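Search the notebook
Search all entries
Go

Padside workshop notebook - packaging bench
April, entry 11

Started at 9:40 with the small tartan cartons for the Giraldo order. These are the tall narrow ones, red and black check with a blank white panel near the top for our own label. Margit Hegyi wants to know whether they can go on the shelf standing on end or whether they need a tray.

Folded a first lot of 60 from the flat stock. The board takes the crease well enough along the long edges. The short ends are fussier - if the flap goes in crooked the carton won't sit square and you have to open it and start over. I went slower after the first few and had less trouble.

Weighed the cartons filled with the Sollis sachets. Target was 90 grams and they all came in close enough that I stopped writing each one down. Margit has the scale sheet if anyone wants it.
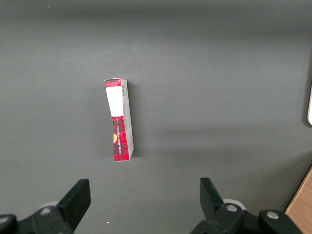
Standing them on end is fine on a flat bench. Bump the bench and the empty ones go over, the filled ones mostly stay put. For the shop shelf I would still use a tray with a low lip. Grirura quoted us on trays last year and I think the quote is in the grey binder, but I couldn't find it before lunch.

Labels: the white panel is big enough for the standard label with a bit of margin all around. Put it on before folding. Doing it afterward means pressing against a hollow box and the label wrinkles. Colour match between our label stock and the white of the carton is not perfect but I don't think a customer would notice.

Flat stock left in the cupboard is 655. Keep it off the bottom shelf, the cardboard gets soft down there.

To do:
- find the tray quote
- ask Margit which barcode Giraldo's till reads
- new blade for the label cutter
- try one filled carton lying down overnight, see if the flap holds

Stopped at 3:15. Bench wiped, scale covered.

Recent entries
Label cutter, blade change and guide setting
Sollis sachets, seal test
Giraldo order, first samples
Cupboard tidy and stock count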